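Mendance > Guides > Home and papers > Saving old family files

August, by Nurhan Uçar

How to sort the files from an old family computer

When my uncle moved to a smaller flat, I received his old computer and the task to find what was worth keeping. I did it slowly, in the evenings, and I made several mistakes. I write down the order which I would follow now.
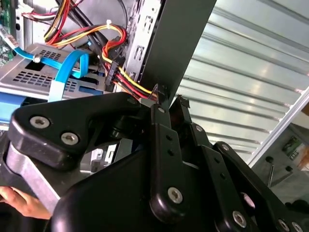
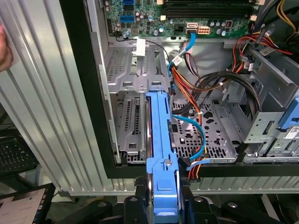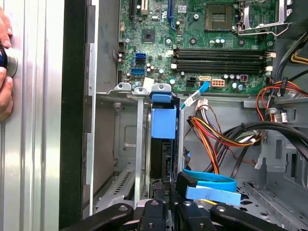

Before you sort anything, you need all the files in one place, and you must leave the originals as they are. Make one full copy to a new external disk and work only from this copy. If the old computer does not start any more, the files may still be readable, so do not throw it away too early. In many desktop computers the drive sits in a carrier, like the blue plastic one in the second picture, and a repair shop can take it out and copy it for you. I paid for this service in Ganton and I was glad that I did.

1. Make four folders

Call them Photos, Letters, Papers and Not Sure. Please do not make more at the beginning. I started with 60 folders and after one week I could not remember what was the difference between "Holiday" and "Summer".

2. Move the photos first

Search the copy for picture files and sort them by size. The very small ones are mostly icons and buttons from programs, and you can leave them behind. After this step I had 1475 photos, which is still too many to look at in one evening. I looked at 200 each time and then stopped.

3. Rename by year and place

Write the year first, then the place, for example "1998 Pavliuk garden". The computer will then put them in the right order by itself. If you do not know the year, write only the decade.

4. Open the letters

Old text files can show strange signs in a new program. Try a free office program before you give up. My neighbour Vsevolod Fedoruk opened 148 letters for me in this way, and only the tables were broken.

5. Ask the relatives

Send a few photos at one time, with a simple question. My aunt recognised the house in Fuvska immediately, but when I sent her a whole folder she did not answer for a month.

6. Make a second copy

Keep it in another home. Check once a year that it still opens.

Contact | © Mendance | Back to top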